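Visitor afternoon, robot hall — walk-round checklist with comments
Site: Sovport, ground floor
Checked by: Notburga Kälin
Month: June

1. Way in and signing in — OK
The desk was ready in good time and the visitor badges were laid out by surname, which saved us the usual muddle at the door. Please keep the spare pens on the desk itself this time; they wandered off to the kitchen before lunch.

2. Visitor numbers — OK
We agreed on groups of 18 at most, with 52 people booked in all. I do know it is tempting to let a keen cousin slip in at the back, and I would be the first to do it, but the hall feels very full very quickly once everybody has a bag and a coat over their arm.

3. Emergency stop — OK
Pressed and reset twice with the Dundetik team. Everyone giving a demonstration must be able to point to the button without looking round for it. They all managed it, and cheerfully too.

4. Distance from the robot — OK WITH COMMENT
The line for visitors is to be set 40 cm further back than we had it for the Hauser visit. Children lean, bless them, and so do their grandfathers.

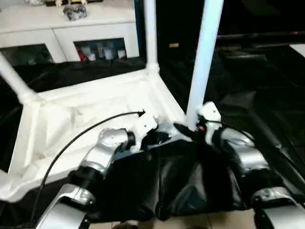

I would also like the person giving the talk to stand to one side and face the guests, so that questions can be heard and nobody feels they must creep forward to catch the answer. A warm welcome and a firm line on the floor go together very nicely — I have seen it done well at Prelell.

5. Cables and trip points — ACTION
Anything that crosses a visitor route needs a cover or a strip of tape. Please walk the whole route once in ordinary shoes, slowly, before the first group comes through.

6. Fire exits — OK
Both doors open freely. The coat rail must stay on the other side of the corridor.

7. First aid — ACTION
Kit 687 is short of plasters and the eye wash needs replacing. I have left a note on the lid.

8. Second check
To be done at 1.30 pm, before doors open. Items 5 and 7 to be signed off by then, please, and do come and find me if anything is still outstanding.

N. Kälin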